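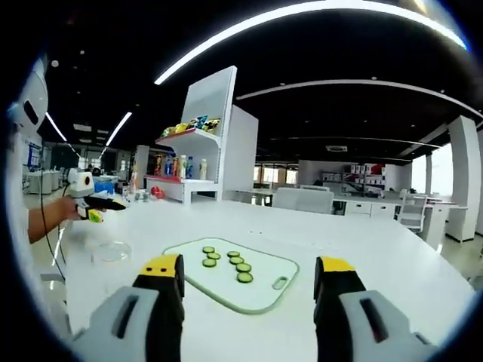
Galleries > Food and Garden > Cucumbers at Govton

Cucumbers at Govton: slicing and pickling

Print this page | E-mail this page

Posted 2023-07-22 by Bogdan Sikora

In January our garden gives more cucumbers than we can eat, and every year I promise to put the pictures in order before winter is finished. Now they are in order. The captions are mine, and the recipe notes are from Rakiya Jibrin, who corrected me in several places.

The vines. We grow two kinds, one short and prickly from a neighbour and one long and smooth which we call Saraç, after the name on the seed packet. The short one likes the fence. The long one climbs on everything, also on the tomatoes.

The first basket. Picked early in the morning, before the sun came on the beds. Cucumbers picked in the afternoon are softer and they don't keep their colour so well.

Slices on the green board. Seven rounds with the rind left on, dark at the edge and paler in the centre. I like this one for the colours — green on green, with the white table under it.

Salting. The slices for the salad stay in a colander with a spoon of salt for half an hour. After this you press them with the hand, gently. Rakiya says I press too hard.

The yoghurt salad. For one big bowl we use 190 g of thick yoghurt, one clove of garlic, dill and a little lemon. Put the yoghurt in at the last moment, or the bowl becomes soup.

The brine. 300 ml of white vinegar and 300 ml of water, with sugar, salt and mustard seeds. Let it boil once and then take it from the stove. Please open a window, the smell of vinegar stays in the curtains until evening.

Filling the jars. We made nine jars in the afternoon. Put the thicker slices at the bottom and the thin ones on top, and leave a finger of space under the lid.

Tundurness style. This is the jar with chilli and a bay leaf. The recipe came from the Tundurness show some years ago and I changed the sugar, it was too sweet for us. After two weeks in the fridge it is at its best.

Labels. My handwriting, sorry to all who received a jar and could not read it. It says "bread and butter", not "bread and better".

The last plate. Rye bread, butter, cucumber, pepper. We ate it standing.

If you would like some Saraç seeds for next season, write to me through the Fasance garden page and I will post a small envelope. I still have enough for a few people — the short prickly ones are all promised already.

Print this page | E-mail this page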